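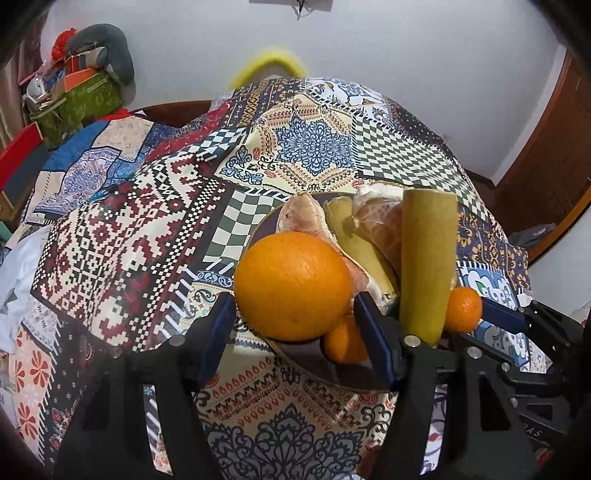 Home | About | Minutes | Room hire | Contact

This site uses cookies. By staying on the page you accept them.

Skallbridge Shared House — Minutes of the residents' meeting, Dec 29, 2021

Meeting opened at 7 pm in the front room. Minutes of the previous meeting were accepted without change.

1. Fruit
The December order from Painemal came to $128 and was paid from the kitty. It was agreed to go on buying oranges, mandarins and bananas. Grapefruit to be bought singly. Peel and rind go in the green bin by the back door, not the sink.

2. Plates and food in bedrooms
Fruit may be taken to the rooms on a plate. Plates are to be back in the kitchen by the next morning. A request to allow hot meals upstairs was put and lost.

3. Patchwork covers
The covers mark easily and citrus juice is hard to get out of the lighter panels. Cold wash only, and dried in the shade. Uvmont quoted $300 to clean the full set. The meeting thought this too much — the quote was declined and the covers will be done at home.

4. Storage
Bags and boxes left in bedroom corners are to be sorted before the end of the month. Anything still wanted goes on the hall shelves, with a label. Makum will take bedding in fair condition, reference 3065 to be given at drop-off.
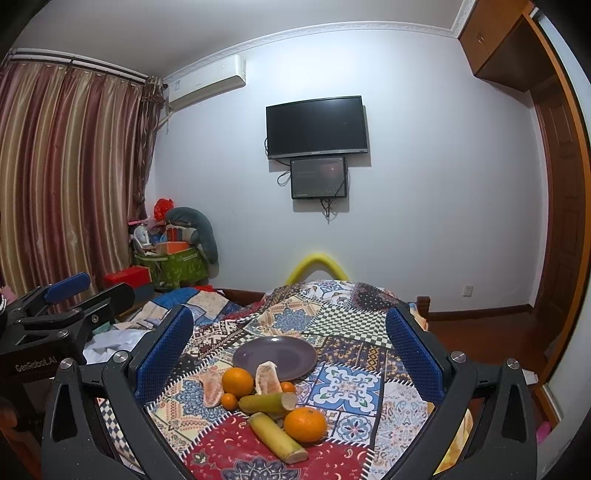 Question from the floor: Does fruit have to be cleared off the beds before the covers are changed?

Reply: All of it comes off first, along with the plate and any peel, and the cover is shaken outside before it goes in the wash.

5. Other business
The hall light is still flickering. Held over to the next meeting.

Meeting closed at 8.15 pm.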